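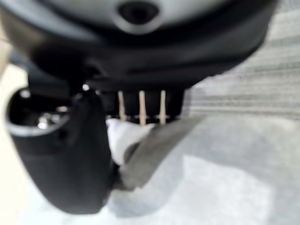
Last updated: 2021-09-10

Brellum Ollel work table, two months of use

I bought the Ollel table from the Yusuf shop in Plorketine, where it cost 2,000 kronor with delivery. It is the smaller model, 900 millimeters long. I wanted a table for small repairs, for wrapping parcels and for sometimes cutting fabric, and my old one was moving each time I leaned on it.

The assembly is not difficult, but the instructions are only drawings, and the third drawing shows the rail turned the wrong way. I followed it, and then I had to take out all the screws of that side. If you buy this table, look first at where the holes are and trust the holes. The tool in the bag is short and it hurts the hand after some time. I used my own hex key for the second half and it went much faster.

As for stability, I am satisfied. With the feet adjusted, the table does not rock on my floor, which is old and not level. I can press hard with a knife on a cutting mat and it stays in its place. When I saw something by hand there is a small movement to the side, so I would not recommend it for heavy woodwork. Brellum does not promise this in the booklet either.

The top is easy to clean. Pencil marks go away with a damp cloth. Glue is more difficult, and one drop that I noticed only the next morning has left a dull spot near the front. Now I put old newspaper under everything with glue. I had a hot cup on it twice and I do not find any ring.

What I like less is the drawer. It is shallow, and a normal pair of scissors fits only if it lies flat and nothing is under it. There is also no stop at the back, so if you pull with energy the whole drawer comes out in your hands. It happened to me with the drawer full of pins. I wrote to Brellum about it and they sent two small plastic stops for free, with a polite letter. They should be in the box from the beginning.

The height was a question for me before buying. I am rather tall, and for standing work it is a bit low. Sitting on a normal chair it is comfortable, and my knees have enough space under the drawer.

I am keeping the table. For the price I expected a better drawer, but the legs and the top are good. In October I want to order the shelf that hangs under it, if the shop has it again, and then I will add some lines here.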